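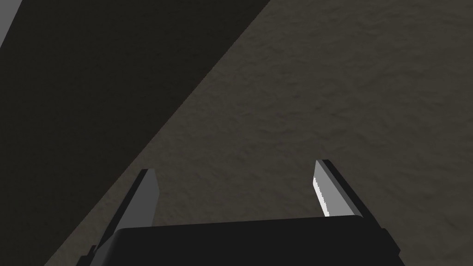
Rochelle Dvorak asked whether the wrist camera is really worth the trouble when the overhead one already sees the whole bin, and whether I'd have picked the same gripper if I'd only ever looked from above.

*Wrist camera in the simulator, looking out past the palm. Fingers open, nothing between them. The inner face on the right is getting nearly all of the light and the left one is a plain mid gray.*

# Gripper trials, Arncombe bench: the view from the wrist

Good question, and I've been chewing on it ever since! The short answer is no, I would have picked a different one. The long answer is the rest of this page, which started out as a gallery caption and got away from me.

For anyone new: I've been trying out two parallel grippers and three camera placements on the same simulated arm, all in Kikden, before we commit to anything on the real bench at Arncombe. Vasiliki Psarras built the arm model and most of the object set. I do the runs, break things, and write them up. We logged 2,333 grasp attempts between us. That is seven complete blocks of 300 and one block that fell over partway through when I ran out of disk space. I kept the partial one in because it has my favorite failures in it.

## The two grippers

**Trisero.** Long flat fingers, lots of opening, no compliance to speak of. It closes like a vise. I love how predictable it is. Boxes, bottles, blocks, anything with two sides that face away from each other, and it simply takes them. Round things are another matter, because if you're a little off center the object squirts out toward the palm or away from it, and the controller happily reports a closed gripper with nothing in it.

**Hjaltested.** Shorter fingers with a soft pad model on the inside. Slower to close, much more forgiving on round objects, and a real pain on thin ones, where the pads meet before the fingertips have got hold of anything. Vasiliki says I'm being unfair to it and that the pad stiffness I used was a guess. She's right about the guess. I reran one block at half the stiffness and it did better on spoons and worse on everything with a corner, so I've gone back to the first value for now.

## The three cameras

**Overhead.** Looks straight down at the work area. Great for finding things, cheap to calibrate, and you can leave it alone for weeks. The trouble comes in the last little stretch of the approach when the hand covers the very thing you want to see. With the Trisero the palm is so wide that small objects vanish completely.

**Side.** Tilted 30 degrees down from level. I expected to drop this one after a day and it has turned into the one I use for debugging. You can see height! When a grasp fails because the fingers stopped too high, the side view tells you right away, and neither of the others does.

**Wrist.** My favorite by a mile. It sees the gap between the fingers the whole way down, and that gap is what you're aiming with. The cost is that it sees very little else. Point it at bare ground and you get bare ground, and if you were lost before, you're still lost.

So, Rochelle: from overhead alone the Hjaltested wins, since its soft pads cover up for sloppy aiming. Give both of them the wrist camera and the Trisero catches up and goes past on everything except the balls and the one awful pear. I would never have guessed that from the overhead runs.

## Things I changed along the way

- Approach speed. I started fast because simulated time is still my time, and then spent an evening blaming the grippers for bounces that were entirely my doing.
- The light. The first setup had one strong source, and a brightly lit finger face really does pull the edge detector toward it. I now run every block twice, once with hard light and once with it softened. If your detector only works in the soft one, you want to find that out early.
- Ground texture. A plain flat color made the wrist view look beautiful and the depth estimate fall apart. Something mottled and grainy gives the matcher plenty to hold on to.
- Object set. We're at 20 objects now. The spoon stays, Vasiliki, I don't care.
- Logging. I save the wrist view at the moment the close command goes out, for every attempt. It's a lot of files, and leafing through them has taught me more than the success table has.

## Controllers, very briefly

Most of the blocks used plain position control: go to the width, stop, report. It's what the bench has today. For two of the blocks I swapped in a force-limited close that Vasiliki had lying around, and oh, it's so much nicer. The Trisero stops squashing the soft bottle, and you get a believable signal when it has missed. It needs tuning per object, though, and I haven't found a setting that handles both the sponge and the steel block. If somebody has a trick for this I'd be thrilled to hear it.

## From the comments

**Vasiliki Psarras:** The pads on the Hjaltested should also be a bit thicker than you have them. I'll send the corrected model. And could you mark which block used the old wrist mount? The camera sat further back in that one and I think it's pulling your averages down.

Done, it's block three, and you're right, it does. With it taken out the order stays the same but the two grippers are farther apart on the boxes.

**Rochelle Dvorak:** Would you run wrist and overhead together and hand off from one to the other?

Yes please! It's next on my list. Overhead to find the object and get above it, wrist for the last part. The fiddly bit is deciding when to switch. My first try swapped over at a fixed height and lost track of anything tall, so I want to switch when the object shows up in the gap between the fingers and stays there for a few frames in a row.

## Still to do

- Hand-off runs, overhead to wrist, both grippers
- Corrected pads on the Hjaltested, then repeat the spoon and the cards
- Force-limited close on the full object set
- Bench time at Arncombe in May, with whichever gripper is ahead by then

Page last touched 12/02/2021. The comments are open, and I'll add the hand-off results to this same page when they're in.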